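Timber Surface Finishing and Care: Frequently Asked Questions
Biltard Joinery Supplies, Technical Help

What finish is on my table?

Tabletops in the Bidton range leave the workshop with a hardwax oil. Tops in the Stosex range have a two-pack polyurethane. The range name is printed on your invoice next to the item code. If the invoice is lost, put a drop of water on the underside of the top. On an oiled surface that is overdue for a coat, the wood will darken within a few minutes. A polyurethane surface will not change colour.

Can I change from oil to polyurethane later?

Yes, but all of the oil must be removed first. Sand to bare timber, wipe down with methylated spirits and leave overnight before coating. Polyurethane applied over residual oil will peel.

How do I check for uneven sheen before recoating?
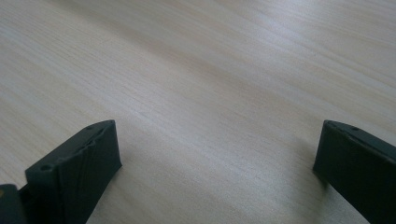

Sheen is judged at a low angle against a window or a single lamp, with the overhead lights off. Move until the light reflects from the surface, then look along the edge of the bright area. On a pale top the reflection can hide the grain almost completely, as it does at the upper right here, so change position and check the same area again from the other side. Dull patches inside the reflection indicate wear or cleaner residue. Wash once with neutral soap before deciding that the finish has failed.

Which abrasive should I use?

For a light key between coats of polyurethane, use 240 grit. For stripping back to timber, start at 120 and finish at 180. Always sand with the grain. Cross-grain scratches may not show until the first coat goes on.

How much oil do I need?

One 600 mL tin covers most dining tables with 2 coats. Thick application does not improve protection and will leave the surface tacky. Buff off all excess within 40 minutes.

How should I dispose of oily rags?

Rags soaked in hardwax oil can self-heat and catch fire. Lay them flat outdoors to dry, or soak them in water and seal them in a metal tin. Do not leave them bunched in a bin or in the shed.

Can I fit a cable hole to an existing top?

Yes. Mark the centre, tape over the mark and drill with a sharp hole saw from the top face until the pilot bit breaks through. Finish the cut from underneath. Seal the exposed edge with the same product as the top before pressing in the grommet. Keep the hole close to the far edge so that cables drop behind the table. 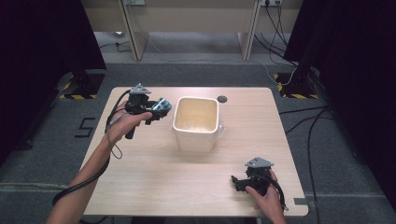

Pale tabletop with a small round dark grommet hole near the far edge.

Is a cable hole covered by the warranty?

Holes cut by our workshop are covered. Holes cut by others are excluded, as is any swelling that starts at an unsealed edge.

Who do I contact about a repair?

Finish enquiries go to Meenakshi Warrier on extension 118. Jeptoo Makori handles repair bookings and pickups from the Jacobs depot. The workshop is closed for stocktake in June. Please include your item code and the range name with all enquiries.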